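Home Shop Notes Classes Work With Us Find Us

We use cookies to remember your cart and keep the site running. Accept all Manage settings

Come sew with me: part-time alterations helper wanted at Novlow

Hi! I'm Yulan Deng, and I run Novlow, the little alterations and mending shop on Montoya Street, two doors up from the bakery (yes, you will smell the cinnamon rolls all morning, and yes, you will give in). I've been doing this by myself with a bit of weekend help, and I've finally reached the point where the rack of finished clothes is shorter than the rack of waiting ones. So I'm hiring!

The job is part-time, 20 hours a week to start, mornings if you like mornings and afternoons if you don't. I open at 9 a.m. and I'm pretty relaxed about how we split things up, as long as somebody is at the counter when the door is unlocked. I'd love to have you settled in by June, when the wedding party stuff hits and every bridesmaid in town finds out her dress is four inches too long.

What would you be doing? Mostly hems. I wish I could make it sound grander, but it's hems. Pants, skirts, curtains, choir robes, the occasional tablecloth. After that it's zippers, then taking in waists, then patching knees and elbows, then the odd jobs I never see coming. Last winter I relined a coat that had been through three generations of the same family, and it took me most of a week and I loved every minute. You'd also be pinning customers at fittings, writing up tickets, and answering the phone when my mouth is full of pins.

I have two straight-stitch machines, a serger, and an old Skellus blind hemmer that I adore and everyone else is scared of. I'll teach you the Skellus. It likes to be threaded slowly and it hates cheap thread, and once you get the feel of it you can run through a stack of dress pants before lunch.

Drop-offs come in all kinds of ways – on hangers, in grocery sacks, balled up under somebody's arm – and part of your morning is sorting out what needs a wash, what needs a press, and what can go straight to the table. We do ask people to bring things in clean. Most of them do.
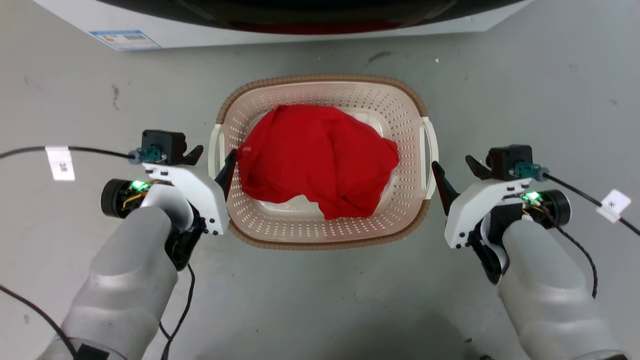 Something red in the basket.

Now, who am I looking for? You should be able to sew a straight seam and a decent invisible hem by hand, and put in a regular zipper without a pattern in front of you. If you've only ever sewn for yourself or your kids, that's fine with me, some of the best menders I've met never had a sewing job. I care more about whether you'll unpick something when it's a little off. You'll need to be okay on your feet for fittings, and okay with strangers telling you how they feel about their hips.

You don't need to know tailoring. I handle the suit jackets, and I'll show you as we go if you're curious. You don't need your own machine either, though do bring your favorite scissors (and put your name on them, please, I'm a borrower).

Pay is $19 an hour while you're learning and $22 once you're doing fittings on your own. You get every major holiday off, half price on any alterations for you and your family, and first pick of the fabric remnants. The remnant shelf is out of control, so really, take some home. Parking is free in the Clateck lot behind the building, and the number 36 bus stops right at the corner.

To apply, stop by with something you've sewn or mended. It can be a shirt, a quilt block, a pair of jeans with a patched knee, whatever you'd like to talk about. After 2 p.m. is best, mornings get hectic. If you can't come in, write me a note through the Find Us page with a couple of photos and a phone number, and I'll call you back. No resume needed, but if you have one I'll read it.

If we get along, I'll ask you to come in for a paid three-hour trial, and you'll hem a couple of practice pieces and meet the Skellus. I'll let everyone know either way.

Novlow Alterations & Mending, 114 Montoya Street, ring the bell if I'm in the back.

Get our mending tips by email! Enter your address to join the Novlow newsletter. Unsubscribe any time.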